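The cable that ate my October

I've been putting off this post because I wanted to have a clean ending for it, and I sort of do now, so let's go. If you've been following the bench project you know we have two arms on one table, and that the task right now is dishes. Bowls into a rack, over and over. I love this task! It sounds like the dullest thing in the world until you watch an arm try to find the rim of a bowl.

The fault started on the right arm. Run 22 of an evening, everything going nicely, and then at the point where the wrist rolls to tip the bowl toward the rack, the gripper let go. It didn't ease open, it just went limp. The bowl dropped maybe a hand's width, bounced once on the tabletop and rolled under the other arm, which was on its way in. The left arm stopped itself on the torque limit, thank goodness, and I hit the stop button a good second later than I'd like to admit.

So I reset, looked at the log, saw a "gripper offline" message, and did what everyone does. I ran it again. It worked for 21 runs straight. Then limp again, same spot.

My first theory was heat. Long sessions, small motor, closed booth. I pointed a desk fan at it and felt very clever until it dropped a bowl with the fan on full. My second theory was the power supply, so I swapped in the spare from the Cemholm kit (the old single-arm setup, for those who remember it). No change. Then I spent two whole evenings in the software, adding timestamps to everything, and I did find a real bug in there, just a totally different one. The retry counter was never being cleared. Fixed now, so that's nice.

It was Guangming Gu who got me unstuck. He came over to borrow a torque wrench, watched four runs with his arms folded, and asked, "What's the cable doing while the wrist turns?" I had no idea. I'd been staring at the fingers the whole time.

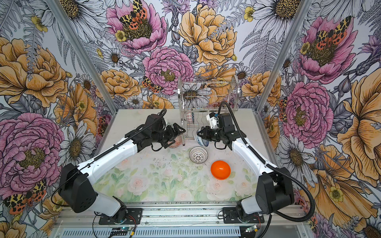

The right arm bringing a bowl to the rack, with the gripper cable in its sleeve along the side.

We turned the power off, moved the arm by hand and watched the sleeve. With the elbow tucked in there's plenty of slack. With the arm stretched toward the rack there's less, but still enough. Add the wrist roll on top of that stretch and the slack is gone, and the whole pull lands on the connector at the gripper. The maximum roll in my dish program is 130 degrees. Nothing else I've ever run on this arm goes that far while reaching that far, so the block stacking and the towel stuff never showed it.

I took the connector apart on the kitchen counter. One of the crimps had worked itself back in the housing. Push it with a fingernail and it clicked forward, tug the wire and it slid out again. At rest it made contact. Under tension, sometimes it did and sometimes it didn't. I don't think I've ever been so happy to see a bad crimp.

The repair was the easy part. New crimps on every pin, a longer cable, and a clamp just behind the wrist so that a pull goes into the bracket and never reaches the plug. I ordered the clamp from Dirstead and it fit the first time, which almost never happens to me.

The part I keep thinking about is the safety side, though. My gripper needs power to hold. When it loses the connection it lets go, and the arm carries on with its path as if it's still got the bowl. With a bowl, fine, you sweep up. But I had been planning to try knives and forks next, and I had a habit of leaning in to nudge things while the arms were moving. I've stopped doing that. Three things are different on the bench now:

A lost gripper signal stops both arms, on whichever side it happens.

The stop button moved from the shelf behind me to the front of the table, where my left hand already is.

Hands stay out of the booth until the arms are parked. I taped a note to the monitor for this one.

I tested the first one by pulling the plug mid-run with an empty gripper, and wow, it is satisfying. Both arms just freeze. I did it way more times than I needed to.

Since the new cable went on I've done several long evenings with no drops from lost power. There have been drops from bad grasps, plenty of them, mostly on the rim when the bowl is tilted, but those are the fun kind and I'll write them up separately. I also want to try a swivel joint for the cable. Xiong left a comment on the last post about using one from a camera crane, and if you're reading this, please send me the part number!

The old connector is in a jar on my desk. Next up is the left arm, same cable, same crimps, same everything, and I'm changing it before it gets a chance to do this to me.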